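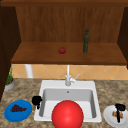 **Notice period and deposit when only one of two tenants is leaving**

**Utomley Tenant**

I would like to request guidance on the following situation. My roommate and I hold a joint lease on an apartment in Utomley. There are two names on the lease and we paid the security deposit together, in equal shares. I have accepted a position in Brinmont and intend to move at the end of December. My roommate wishes to stay until the lease expires in the spring.

The lease requires 60 days' written notice to vacate, but it is written as though the whole household is leaving. It does not say what happens when one tenant moves out and the other remains. The management company has told me by telephone that I may "just go" and that my roommate can find a replacement. I have nothing in writing to that effect.

I would appreciate information on whether I remain responsible for rent after I leave, and on who is expected to return my half of the deposit. Please also advise whether an inspection should be held when I move out or only when the apartment is fully vacated.

**Castport Renters' Information Desk**

Thank you for your inquiry. The reply below is general information and should not be taken as legal advice. Local rules differ, and the wording of your lease will control many of these points.

Under most joint leases, each tenant is responsible for the full rent and for the condition of the entire unit. Moving out does not end that responsibility. If your roommate were unable to pay in January, the management company could ask you for the full amount, even if you no longer lived at the address. A statement made by telephone is unlikely to protect you.

We recommend that you ask for a written lease amendment, sometimes called a roommate release. It should be signed by the landlord, by you and by the tenant who is staying. It should state the date your responsibility ends, the rent owed up to that date, and what will be done with the deposit. If a replacement tenant is approved, that person should be added in the same document or in a new lease.

Landlords commonly hold the deposit until the unit is empty – they are often under no duty to return part of it early. In such cases the remaining tenant or the replacement may pay you your share directly. Please obtain a signed receipt. The receipt should say that the payment transfers your interest in the deposit, and a copy should be given to the management company.

An inspection at your departure may not be required, but you are free to request one. Walk through each room with your roommate, record the condition of fixed items such as counters, sinks, cabinets and flooring, and have both parties sign the list.
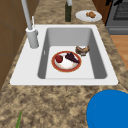 *Kitchen sink and countertop.*

You should also send written notice within the period stated in your lease, by a method that provides proof of delivery. Utility accounts in your name should be transferred, not closed, so that service to the unit continues.

**Mangundap Resident**

The reply above is correct as far as I know. I wish to add that our building charged a fee for changing the names on the lease and ran a new credit check on the tenant who stayed. Ask about that before you agree on a date.

**Brinmont Lease Holder**

Get it in writing. My former landlord also said it was fine to leave, and the balance was later billed to both of us.

Also give the office your forwarding address. Mine went to the old apartment for two months.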